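中古車ローンの繰り上げ返済、一括と分割どちらがいいでしょうか

掲示板トップ > くるまとお金 > ローン・借り換え

投稿者:オルネラ
はじめまして。いつも読むばかりでしたが、今回はどうしても皆さんのお知恵を借りたくて書き込みます。長くなりますが、お茶でも飲みながらお付き合いいただけるとうれしいです。

去年、中古のワゴンを60回払いで買いました。販売店はカッタネオという、うちの近所では昔からある店です。担当のヴィットリア・ファッブリさんがとても丁寧な方で、契約書も一緒に最初から最後まで読んでくださいました。ローン会社はムディレックスです。金利は年9パーセント。高いなあとは思ったのですが、転職したばかりで銀行の審査に通る自信がなく、そのまま判を押しました。

それで先日、母が使わずに取っておいてくれたお金を少し分けてもらえることになりまして、残りを早めに返してしまおうかと考えています。全額には少し足りないくらいの額です。一部だけ返して毎月の支払いを軽くするのがいいのか、もう少し貯めてから一括で片づけるのがいいのか、夫とも意見が合わず、夜な夜な電卓をたたいています(夫は一括派、私は少しでも早く減らしたい派です)。

経験のある方、どうされましたか。

投稿者:プリモ爺
オルネラさん、はじめまして。お母様、いい方ですねえ。読んでいてこちらまで温かい気持ちになりました。

私も同じような金利で軽トラックを買ったことがあります。そのときは一部返済を二度やって、最後にまとめて終わらせました。気をつけてほしいのは手数料です。私の契約では一部返済のたびに505円かかりました。安いと思われるかもしれませんが、会社によってはもっと取るところもありますから、契約書の裏の細かい字のところを虫眼鏡で見てください。私は本当に虫眼鏡で見ました。

それと、一部返済には「期間を縮める」のと「月々を減らす」のと二通りあります。利息がよく減るのは期間を縮めるほうです。オルネラさんは月々を軽くしたいと書いておられますが、今の支払いが苦しくないのでしたら、期間のほうを考えてみてはどうでしょう。

投稿者:ヘルミーネ
横から失礼します。プリモ爺さんのおっしゃることはもっともなのですが、私はちょっと違う意見です。

転職して間もないということでしたら、まず手元のお金を残しておくほうが大事だと思うんです。うちは以前、張り切ってローンに貯金をほとんど入れてしまって、その翌月に給湯器が壊れ、さらに車検が重なって、結局カードの分割払いを使うことになりました。そちらの金利のほうがずっと高くて、何をしていたんだろうと夫婦で黙り込んだのを覚えています。

ですから、私なら生活費の半年分くらいをよけておいて、それでも残る分だけを返します。

投稿者:プリモ爺
ヘルミーネさん、給湯器は災難でしたね。ただ、年9パーセントの借金を横に置いて、ほとんど利息のつかない普通預金にお金を寝かせるのも、年寄りの目にはもったいなく映ります。半年分は多すぎやしませんか。三か月分で足りるように思いますが。

投稿者:ヘルミーネ
ご家庭によりますよ。お子さんがいらっしゃるかどうか、お二人とも働いているかどうかでも変わりますし、三か月と言い切ってしまうのは少し乱暴かと。気を悪くなさらないでくださいね、プリモ爺さんの書き込みはいつも勉強させてもらっています。

投稿者:カティア2064
お二人のお話、どちらもうなずきながら読みました。私は返済より借り換えを先に調べる派です。少し長く書きますね。

私も最初は販売店で勧められるままに契約して、金利のことはあまり気にしていませんでした。一年たったころ、給与振込に使っている信用組合の窓口で、ふと車のローンの話をしたら、「一年きちんと払っておられるなら、審査してみましょうか」と言っていただけたんです。勤続一年というのが大きかったようで、申し込みから返事まで思ったよりずっと早かったです。用意したのは、源泉徴収票と、今のローンの残高がわかる書類、車検証の写し、それから免許証でした。残高の書類は電話で頼んで郵送してもらったので、そこだけ日にちがかかりました。
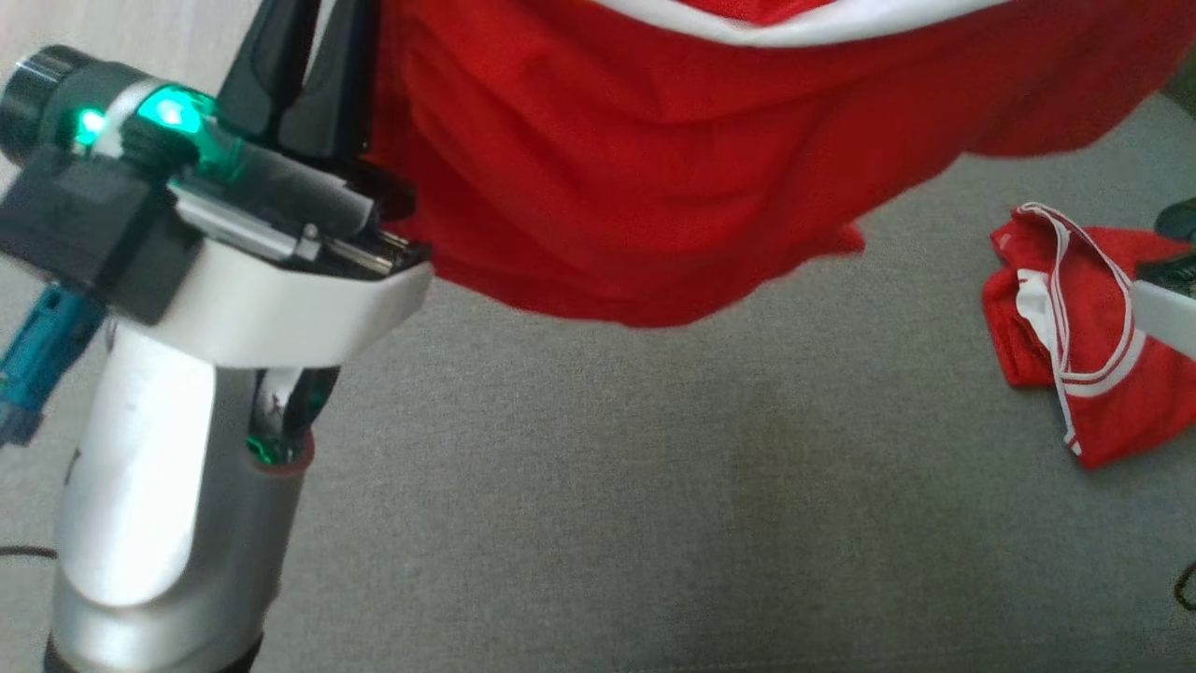

それで借り換えたあとは、毎月の額をあえて前と同じままにして、早く終わるように組んでもらいました。家計簿の上では何も変わらないのに、終わりの月だけがぐっと手前に来るので、気持ちがずいぶん楽になりましたよ。オルネラさんも、お母様のお金を入れて残高を小さくしてから申し込めば、審査のほうも見てもらいやすいかもしれません。もちろん、通るかどうかは先方次第ですから、お約束はできませんけれど。

一つだけ困ったのは、車の名義です。ローン会社の所有になっていたので、完済したあとに自分の名義に書き換える手続きが必要でした。販売店に頼むと代行料がかかると聞いて、私は自分で運輸支局に行きました。窓口の方が親切で、書き方の見本を見ながらなんとかなりました。午前中の早い時間がすいています。

投稿者:オルネラ
皆さん、こんなにたくさん本当にありがとうございます! 夕飯の支度をしながら何度も読み返して、お味噌汁を煮立たせてしまいました。

言われて契約書の裏を見たら、手数料の欄が確かにありました。一部返済は年に二回まで、と小さく書いてあります。全然知りませんでした。それと、共働きですが、下の子がまだ保育園です。ヘルミーネさんのお話はかなり身につまされました。うちの給湯器もそろそろ変な音がしているんです……。

カティアさん、借り換えというのは頭になかったです。窓口に行くとき、今のローン会社には先に知らせたほうがいいのでしょうか。なんだか裏切るようで気が引けてしまって。

投稿者:カティア2064
気が引けるお気持ち、よくわかります。でも知らせなくて大丈夫ですよ。私は審査が通ってから初めて、完済したいので金額を教えてくださいと電話しました。あちらも慣れたもので、「何日付けのお支払いをご希望ですか」と聞かれて、それでおしまいでした。日付で利息が変わるので、そこだけは信用組合の方と合わせておいてください。

審査が通る前に今の支払いを止めてしまうのだけは、絶対にしないでくださいね。

投稿者:センデリ
ちょっと口をはさみますが、借り換えを勧めすぎじゃないですか。自分はジョラーの比較サイトでまとめて申し込んで、短い間に何社も審査を受けたせいか、全部断られました。それからしばらくは申し込むのも怖かったです。やるなら一社ずつ、というのは書いておいたほうがいいと思います。

投稿者:カティア2064
センデリさん、大事なところを補ってくださってありがとうございます。私は一か所しか行かなかったので、そこまで考えが及びませんでした。オルネラさん、申し込みは一社ずつでお願いします。事前の相談だけなら記録に残らないところが多いそうですが、「これは相談ですか、申し込みですか」と最初に聞いてしまうのが安心です。

投稿者:プリモ爺
私はやはり、下手に動かず期間を縮める一部返済がいちばん手堅いと思っています。ただ、保育園のお子さんがいるなら、ヘルミーネさんの言う半年分にも理があるかな。三か月と言ったのは少し引っ込めます。

投稿者:ヘルミーネ
まあ、では間をとって四か月と半分にしましょうか。

投稿者:オルネラ
夫にこのスレッドを見せたところ、一括派の旗を下ろしてくれました。まず給湯器を点検してもらい、よけておくお金を決めて、そのあと私の勤続が一年になる十月に信用組合へ相談に行くつもりです。一部返済はその返事を聞いてから決めます。

結果が出たらまたここに書きますね。センデリさん、一社ずつ、冷蔵庫にメモを貼りました。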